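Household Finishes list – archive
December 26, 2021 | posted by a list member
3 min read

We use cookies to keep you signed in to the archive. Accept | Manage settings

Subject: Re: Re: easel frames on varnished boards

> I bought 13 of the Pakholm frames in November, the ones with the cardboard
> easel leg, and they are the best thing I've had on the sideboard in years.
> The leg folds flat, the fasteners bend back with a thumbnail, and they stand
> at exactly the right angle. A gloss finish suits them because the base
> slides into place without a struggle. I put Mevau polish on first and the
> wood comes up like glass. No marks so far. Would recommend both to anyone
> doing a shelf for family pictures.

I'd like to believe this, but I have questions.

"No marks so far" covers a month, and most of that month the frames have presumably been standing still. Marks come from moving them. You dust, you lift one, you put it down a little crooked and nudge it straight, and the bottom edge of the frame drags over the varnish with whatever grit is under it. Do that for a year and then tell us.

I'm also not sold on the angle. A cardboard leg is glued or riveted to a cardboard back, and the angle is whatever the cardboard feels like that week. In my house (old windows, damp from November on) the leg softens and the frame leans back further and further until one morning it's flat on its back. Mine cost 2 dollars less than the Pakholm ones, I admit, but cardboard is cardboard. 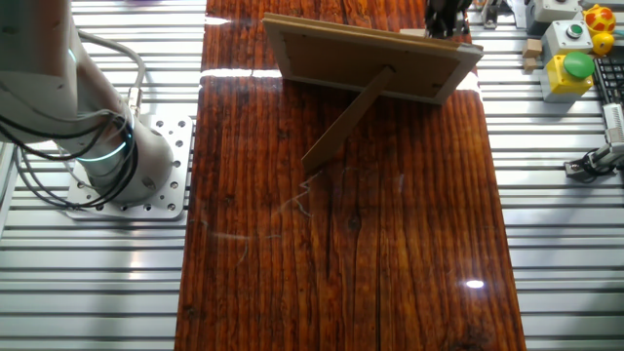
As for sliding into place without a struggle, yes, and it slides out of place the same way. Glossy varnish gives the foot of an easel leg nothing to hold on to. On my old dresser, which has a rough waxed top, the same frame stays put when somebody shuts the door hard. On the varnished board it creeps.

Then there's how the wood looks. Dark red-brown boards with knots and cracks in them hide a lot, which I suspect is why people say they don't scratch. The scratches are pale and thin and you only find them when the light comes in low, and on a high gloss you mostly see the glare. Get down level with the board and look along it before you say there's nothing there.

About the polish. I tried Mevau on a test piece and then Ndlovu wax on the other half. The Mevau half was shinier for two days. After that I couldn't tell them apart, and neither could my sister, who had no idea which was which. It did leave the surface slicker, and I don't want that under a frame.

What I do now, for what it's worth: felt dots under the bottom edge, a scrap of rubber shelf liner under the tip of the leg, and no polish at all where the frames stand. A sheet of 145 felt dots from Givitness has lasted me since before we moved. They are ugly if you see them from behind, but then the back of a frame is brown board and little metal tabs anyway.

If anyone has had a cardboard leg hold its angle through a whole damp winter, please post, and say what room it was in. I'd like to hear from somebody who didn't buy theirs last month.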